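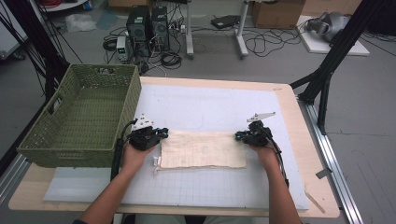
Photo: Pavithra Chacko

Trimbridge Grappling and Judo Club
Minutes of the general meeting held 15 November 2018 in the upstairs room at Prudley Road

Present: Fraser Pollock (chair), Pavithra Chacko (minutes), Ismael Magalhães, Chun-yin Hsieh, Odair Godoy, and eleven members, one of whom had come for the stretching class and stayed.

Apologies: none received. Several would have been welcome.

1. Minutes of the September meeting
Approved with one correction. Odair did not "storm out" during item 6. He left at a normal speed to move his car.

2. The Fustcombe Open
Fraser reported that 107 competitors weighed in, our highest entry so far. The club took four golds, all in divisions with more than one person in them, which Fraser asked to have recorded. Mat two ran ninety minutes behind by lunch. Chun-yin, who ran mat two, said that the schedule had allowed four minutes for five-minute matches and that he had raised this in an email. The email was found. Next year's schedule will allow seven minutes.

The Fustcombe sports hall has asked for the return of a scoreboard remote. Everyone looked at their bags.

3. Money
Entry fees and the door came to $2808. Hall rental, medals, referees and insurance came to $2000, leaving $808 before the sandwiches. Ismael asked how much the sandwiches were. Fraser said he would bring the receipt next time. Ismael said that was what he had said in September about the tape.

4. Mats
The Bezerra mats by the fire door are splitting along the seams and two people have caught toes in them. Ismael has a quote of $1083 to replace the worst row, delivery included. Odair thought they had another year in them if we used tape. It was pointed out that they are at present mostly tape.
Proposed by Ismael, seconded by Chun-yin: buy the new row. Carried, nine for, two against. The rest were discussing parking.
Action: Ismael to order. Odair may keep one old mat for his garage, as long as he collects it himself.

5. Beginners' class
Numbers are up, mostly teenagers and one retired dentist with a very good half guard. Chun-yin asked for a second coach on the floor for the first half hour. Pavithra will cover until the new year. Brown belts are reminded that the beginners' class is for beginners, and that going in there to "work on a few things" has been noticed.

6. Wrestling night
Long discussion. The wrestlers want the earlier slot, and so do the judo group, who have had it for six years and mentioned this several times. Fraser suggested a trial swap for one month. Both sides agreed it was unfair, so it was adopted.
Action: Fraser to change the timetable on the door and the website, ideally to the same thing.

7. Any other business
- Fingernails. Again.
- The left shower is still cold. The landlord has been told.
- Club rash guards: the sample came back with Trimbridge spelled with no "d". Pavithra to return it. Odair asked if he could have it.

Fraser closed the meeting at 9:20. Next meeting in the new year, date to go up on the door.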